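프레르켄(Prerken) 그리퍼 키트, 한 달 넘게 써 본 이야기

2022년 7월 20일

지난번 글에 댓글로 그리퍼 뭐 쓰냐고 물어보신 분들이 계셔서 드디어 씁니다. 6월 초에 주문한 프레르켄 두 손가락 그리퍼 키트예요. 사실 2주쯤 쓰고 바로 쓰려고 했는데, 만지다 보니 할 얘기가 계속 늘어나서 여기까지 왔네요(그만큼 재밌었다는 뜻입니다!).

제가 산 건 양팔용 세트입니다. 그리퍼 두 개, 손목 카메라 브래킷, 케이블 묶음, 그리고 작업 기록용 소프트웨어 트락덴(Trakden) 1년 사용권이 같이 들어 있어요. 구매처는 늘 가던 운틀로부(Ndlovu) 온라인몰이고, 배송은 17일 걸렸습니다. 예고된 날짜보다 며칠 늦었는데 중간에 문의 메일을 보내니 그날 저녁에 바로 답이 와서 크게 답답하지는 않았어요.

조립부터 얘기하면, 설명서가 꽤 친절합니다. 나사 크기별로 봉투가 나뉘어 있고 봉투마다 번호가 찍혀 있어서 헤맬 일이 거의 없어요. 딱 한 군데, 링크 부품 좌우가 비슷하게 생겨서 저는 한 번 거꾸로 끼웠습니다. 그림을 보면 안쪽 면에 작은 홈이 표시돼 있는데 인쇄가 흐려서 잘 안 보여요. 조립하실 분은 PDF를 받아서 크게 확대해 놓고 하세요. 저는 그거 하나 푸느라 저녁 시간을 통째로 썼습니다 ㅠㅠ

다 끼우고 나서 처음 전원 넣고 손가락이 스르륵 벌어졌다 닫히는데, 와, 이건 몇 번을 봐도 좋더라고요. 전에 쓰던 건 닫힐 때 끝에서 한 번 튕기는 느낌이 있었거든요. 프레르켄은 끝까지 부드럽게 들어갑니다. 힘 조절도 단계가 아니라 숫자로 직접 넣을 수 있어서 얇은 물건 집을 때 훨씬 마음이 편해요.

제가 주로 하는 건 책상 위 정리 작업입니다. 사인펜을 집어서 컵에 넣는, 말로 하면 제일 시시한 작업이요. 그런데 해 보신 분들은 아실 거예요. 펜은 둥글어서 조금만 비껴 잡아도 굴러가고, 놓인 각도가 제각각이라 손목을 매번 다르게 돌려야 하고, 컵은 가벼워서 살짝만 스쳐도 넘어집니다. 그래서 그리퍼 성격을 알아보기에는 이만한 게 없다고 생각해요.

지금까지 트락덴에 쌓인 기록이 1745회이고, 그중에 제가 성공으로 표시한 게 1341회입니다. 초반에 설정을 엉망으로 해 놓고 돌린 것까지 다 들어간 숫자라 제품 성능이라고 보시면 안 되고, 제 시행착오 일기 정도로 봐 주세요. 실패한 것 중에서 제일 많은 건 펜 끝 쪽을 잡았다가 들어 올리면서 기울어지는 경우였어요. 몸통 가운데를 잡게 하고 접근 속도를 낮췄더니 눈에 띄게 줄었습니다.

트락덴 얘기도 좀 해야겠네요. 솔직히 번들 소프트웨어라 기대를 안 했는데 의외로 이게 제일 마음에 들어요. 손목 카메라와 바깥 카메라 영상을 시간 맞춰서 나란히 보여 주고, 실패한 구간에 메모를 달아 둘 수 있습니다. 밤에 차 한잔 옆에 두고 메모 보면서 다음 날 뭘 바꿀지 적는 시간이 요즘 제 낙이에요. 다만 내보내기가 느립니다. 기록 122개를 한꺼번에 내보내려고 눌러 놓고 저녁 먹고 왔는데 아직도 돌고 있었어요. 다음 업데이트에서 꼭 고쳐 줬으면!

아쉬운 점을 더 적어 보면, 일단 케이블이 뻣뻣합니다. 팔을 크게 돌리면 손목 쪽에서 케이블이 당기는 느낌이 나서 저는 여유를 넉넉히 두고 고정했어요. 그리고 손가락 안쪽에 붙이는 고무 패드를 여분으로 한 벌밖에 안 줍니다. 소모품인데 조금만 더 넣어 주지. 따로 사려고 보니 늘 품절이라 지금은 부니리츠(Wunilitz)에서 나온 범용 패드를 잘라서 붙여 쓰고 있습니다. 두께가 살짝 달라서 영점을 다시 잡아야 하지만, 잡는 느낌은 오히려 더 쫀쫀해서 만족해요.

손목 카메라 브래킷은 각도를 처음에 잘 잡는 게 중요합니다. 너무 세우면 손가락 끝이 화면에서 사라지고, 너무 눕히면 앞쪽 책상이 안 보여요. 저는 양쪽 손가락 끝이 화면 아래쪽에 걸치게 맞췄더니 펜과 손가락 사이 거리를 가늠하기가 제일 좋았습니다. 각도 맞춘 다음에는 브래킷에 연필로 선을 그어 두세요. 패드 갈다가 틀어져도 금방 되돌릴 수 있어요.

이 가격대에서 양팔 세트를 찾는 분이라면 저는 한번 살펴보시라고 하고 싶어요. 한 팔만 쓰실 거면 케이블 개선된 버전이 나올 때까지 기다리는 것도 방법이고요. 다음 글에서는 뚜껑 닫기에 도전해 볼 생각입니다. 벌써 머리가 아픈데 벌써 신나요.

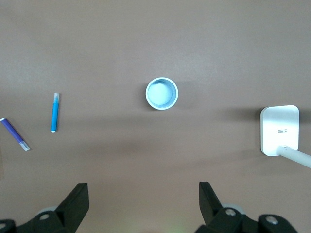
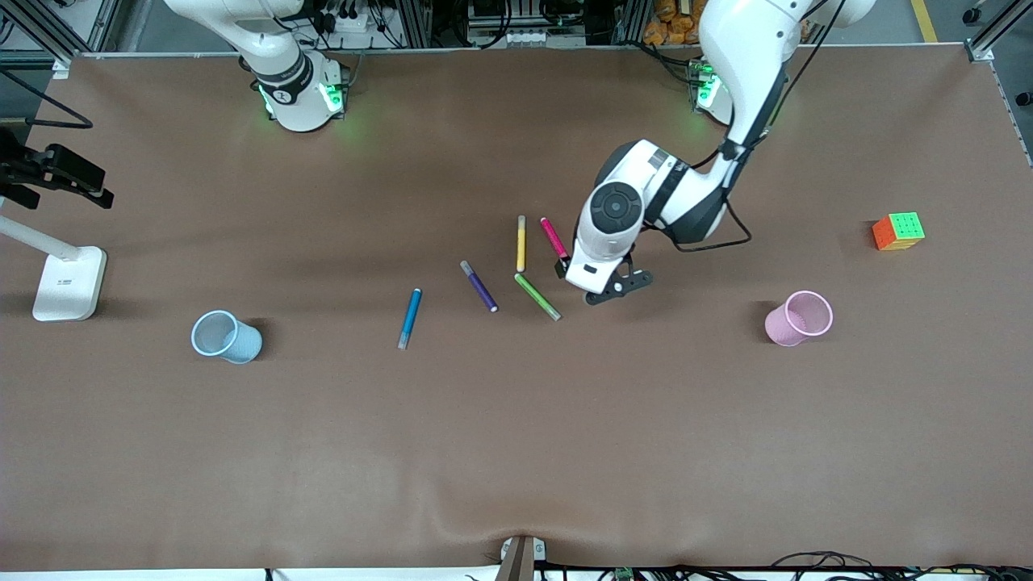 사인펜과 컵 작업 중. 첫 번째는 손목 카메라, 두 번째는 바깥 카메라 화면.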